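Handling Cell, Session 3: Setting Up and Looking After the Wrist Camera

Notes by Beathag MacAulay, Koltthorpe workshop

Bring these with you, because I'll be at the far end of the bench with Iona's group for the first part and you'll be getting on without me. You should have the cell powered and homed from last time. If the arm is still parked over the tool rack, ask Tala Harb before you move it (she has the other pendant).

Cleaning the lens first. Lens cloth only, please, and not your sleeve! Wipe from the middle outwards. Then check the two little screws on the camera bracket. They work loose with all the stopping and starting, and a bracket that has slipped even a hair will make your whole calibration wrong in a way that's maddening to track down. Finger tight plus a nudge with the small key is plenty. Follow the cable back along the forearm as well and make sure there's a bit of slack at the wrist joint. Last May we had one snag on a full turn and I spent the rest of the afternoon with a soldering iron.

Next, the fingers. Run the gripper open and shut 20 times at low speed with nothing in it and listen. A soft click at the end is fine. A scrape means there's grit in the slide, so stop, brush it out and start again. Look at the pads while you're there, and if one has gone shiny, swap both. The spares are in the Povilico tin.

Calibration is the same routine as in session 2. Put the dot board flat on the table, take your pictures from different angles and save the result under your own initials. Please don't save over the default file. I know it's quicker. Horațiu wrote a good page on reading the error figure and it's pinned by the door.

Now for the bit I like best, which is the close approach. Set the speed to 3 per cent and leave it there until you're happy. Bring the gripper in towards the piece from the side, with one hand by the stop button, and watch the live picture as you go. Wicker is a lovely awkward thing to practise on. It gives when you press it, it's full of holes, and the same pattern repeats over and over, so the software that picks out matching points can hop along a row and be quite sure of itself. When that happens, back off, find something that doesn't repeat, such as a corner or a fold in the weave, and draw your search box round that.

Focus will bother you too. The lens is fixed, so once you're right up close some of the piece will be soft whatever you do. Pick the part you need sharp, usually the rim, and let the rest go. Bright light coming through an open weave can fool the exposure as well, so lock it by hand and write the setting in the log for Mhairi's group, who have the cell after you.

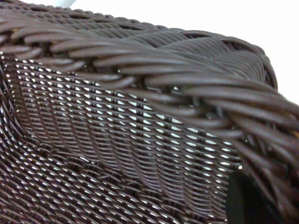 Once you're in that close, come down another step if the arm feels jumpy, and keep your moves short. Back straight out along the way you went in before you turn the wrist, or a finger will catch in the weave and drag the lot across the table. Then park the arm, put the lens cap on and fill in the log before you go for your tea.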